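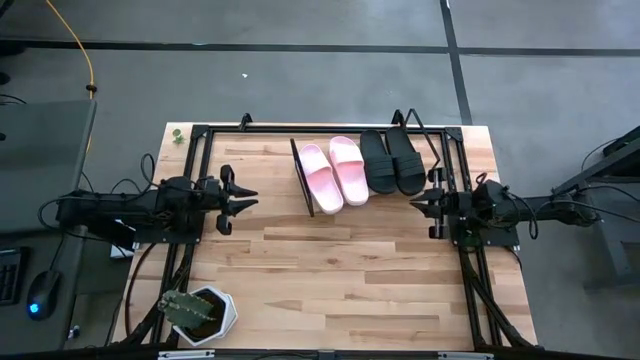 Hello Grilside support, and thank you for the quick callback yesterday. I'm writing about the Kavov field monitor from our current rental, which came in the hard case with the two Benkirane battery plates and the Odolley SDI cable. The trouble is color. The tabletop is pale wood with streaks of tan and light brown in it, and on the Kavov every plank goes a kind of minty green, while the camera's own flip-out screen shows it the way my eyes do. The recorded clips look fine on my laptop too, so I feel pretty sure the camera isn't to blame, but I've been wrong about that sort of thing before and would love a second opinion!

Ticket: 91-33
Item: Kavov field monitor, rental kit
Opened: October 2, 2021
Status: Open, waiting on customer

What I've tried so far, in the order I tried it:

Power cycled the monitor, first from the battery and then from the wall adapter. No change on either one.

Swapped the Odolley cable for an old HDMI cable of my own (it's a bit ratty, but it has never let me down). The green was still there, and I'd say exactly as strong.

Went into the picture menu and found the backlight set to 200 and the color temperature on "User." Moved it to the daylight preset. For a minute I thought I had it – the whole picture warmed up nicely – and then I changed inputs and it went right back to "User."

Turned off false color, peaking and zebras, one at a time. I didn't expect much from that, and I didn't get much.

I have not done a factory reset, as the card in the lid of the case asks renters to check with you first. There's also a custom LUT loaded in slot 5 that isn't mine, and I'd hate to wipe something your techs or another customer might want back.

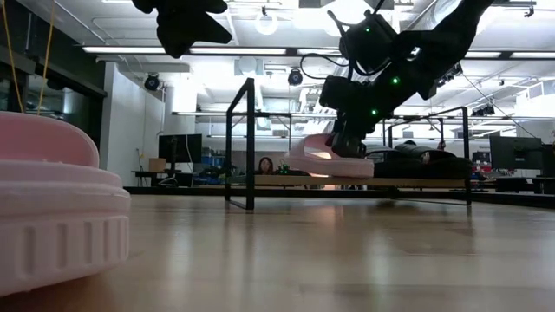

Slide sandal held by the toe end, pale pink.

Reply from Grilside support

Hi there, and thanks so much for the careful notes, they save us a good deal of back and forth. You're welcome to reset the unit. The LUT in slot 5 should have been cleared when the kit came back to us in September, and I'm sorry it went out to you that way. My guess is that the LUT is assigned to the inputs themselves, and that would fit with your preset dropping out when you switched over.

Before the reset, could you please open the LUT page, set both SDI and HDMI to "None," and change inputs a couple of times? If the green goes away, you can skip the reset altogether. If it stays, go ahead and reset, then let the monitor sit for five minutes with the power off before you start it again. These Kavov units do like their rest.

Should neither one help, we'll send a replacement out to you with a return label in the box, and we'll credit you for the days the monitor wasn't usable. Please keep the battery plates and the cable, they'll work with the new one just the same.

Customer update

Both inputs are set to "None" now and the green is gone on SDI. HDMI still leans a little cool to me, though that could be my old cable. I'll run the reset tonight after we've packed up and write back in the morning.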